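Ollerwood changes water hardness target, residents may notice less scale

Ollerwood, 2024-12-29

The Ollerwood water utility will lower the hardness of its treated supply in the new year, following the completion of a softening stage at the Waklow treatment works. The change applies to all households on the main network and does not require any action at the tap.

Water leaving the works currently carries 300 milligrams per liter of hardness, measured as calcium carbonate. Raw water from the deepest of the supply wells has tested as high as 443. Both figures fall in the range classed as very hard, and both are a result of the limestone under the district.

The new stage uses pellet softening. Caustic soda is added to the water as it flows up through a column of fine sand, and calcium carbonate collects on the grains. The pellets are drained off and replaced with fresh sand. The columns were built by Zeston under a contract that also covers pumps, dosing lines and 400 meters of new pipe between the wells and the filter hall.

The utility will reduce hardness in steps over a period of 7 weeks. A gradual change limits the release of older deposits inside the mains. Some customers may see slight cloudiness during this time. Running the cold tap until the water clears is sufficient.

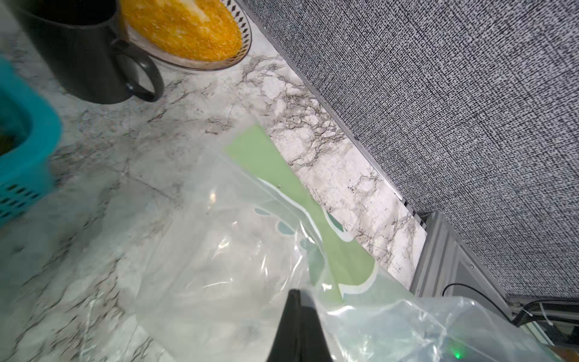

A kitchen counter with a marble pattern. Hard water leaves chalky marks on many household surfaces as it dries.

Owners of home softeners should check the hardness setting on the unit once the final step is complete. A unit left at the old setting will regenerate more often than needed and use extra salt. Dishwashers with a built-in softener have a similar setting, normally explained in the manual. Detergent doses can also be reduced.

Existing scale in kettles and water heaters will not dissolve as a result of the change. It has to be removed in the usual way, with citric acid or a descaling product suited to the appliance.

Sampling during the changeover will be carried out by the Arnardóttir laboratory, which already handles the network's monthly tests. Hardness, pH and sodium will be measured at the works and at points across the network. Results will be posted on the utility's water quality page after each step.

Properties on private wells are not affected.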